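4. What the Listings Leave Out

4.1 Provenance as a sales genre

Anyone who reads enough auction listings for animation art will come to know the sentence "from the estate of a former studio employee" the way a parish priest knows the opening of a confession. It is usually sincere. It is almost never followed by a name. Our interest in this section is in what that sentence does for a drawing or a painted cel once it has been attached, and in how hard it is to pry off again.

The corpus consists of 3,722 sale listings for hand-painted cels, pencil drawings and background paintings, gathered from dealer catalogs, house auctions and the archived pages of Brindska, the collectors' exchange. Each listing was read by two of us and coded for the kind of ownership history it gave: a named prior owner, an unnamed one, a studio program, a gallery, or silence. Disagreements went to Nazmiye Akbulut, who has handled this material for most of her working life and who settled them with a speed the rest of us found a little insulting.

Silence was easy to code and difficult to interpret. A dealer who says nothing may know nothing, or may know a good deal and prefer that the buyer not. Toprak has argued elsewhere that silence was the ordinary condition of the trade in its early years, when cels were sold over the counter as souvenirs and a receipt was the most anyone expected. We think she is right about the counter sales. We are less sure about the drawings, which were not meant to leave the building at all and yet did so with some regularity, apparently under coats.

The Soylu drawings show the problem well. This group of layout sketches came to market through a single dealer, each sheet with the same typed card stating that it had been "retained by the artist." The card does not say which artist. Later sellers supplied one, then a different one, and by the third resale the sketches had acquired a touching story about a farewell party. Urrego traced the party to a catalog essay whose author, when asked, remembered writing it but not where he had heard it. He was very pleasant about this.
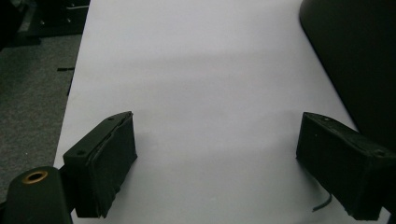

None of the later sellers appears to have been lying. Each copied the previous listing and improved it slightly, as one might tidy a guest room before handing it on to the next visitor. The word "probably" was the first to go. "Attributed to" lasted longer, perhaps through sounding expensive. What remained at the end was a confident paragraph with no source under it, and a price to match.

We found the same pattern in the supporting paperwork. Certificates are treated in most listings as if they had been issued by the drawing itself. In practice they record the opinion of whoever was selling it at the time, with a gold seal. Teixeira's work on the Dellireo Gallery, which issued certificates freely and kept its carbon copies badly, shows that one certificate number could be used for more than one piece when the gallery was busy. Collectors we spoke to knew this and still preferred a numbered certificate to none. One compared it to a seat belt in a parked car, and we have not been able to improve on that.

4.2 Production numbers and their admirers

The penciled numbers along the lower margin of a production cel have a better reputation than the certificates, and deserve it. They were put there by people with a job to do and no thought of resale. A number that agrees with a surviving exposure sheet is strong evidence that the cel belongs to the scene claimed for it, though it says nothing of where the cel has been since.

Trouble begins when the margin has been trimmed. Framers of an earlier generation regarded the numbers as mess and cut them away, often leaving a neat mat and an orphan. Sönmez classes trimmed cels separately in her inventory of the Idard collection, and we have followed her, although it annoyed several lenders who had been told that trimming was a sign of studio presentation. Sometimes it was. A studio mat with its label intact can settle the matter. A nice mat cannot.

There is also the matter of numbers added later. We coded these only where the listing itself admitted to them, which is a bit like counting burglaries by asking for a show of hands. The true share in the corpus must be higher than ours, and we make no attempt to estimate it. Graphite is hard to date, and the owners of well-numbered cels are not, as a group, eager to have it tried.

4.3 Coding ownership histories

Table 5 gives the full coding scheme. Its categories are coarser than we first intended. An early version distinguished between a "family friend" and a "friend of the family," on the theory that sellers meant different things by them, and was abandoned in July after Akbulut asked to hear the theory aloud. Both now fall under unnamed prior owner, together with the retired ink-and-paint girls, the janitors and the neighbors who had been given something nice in return for watching the dog.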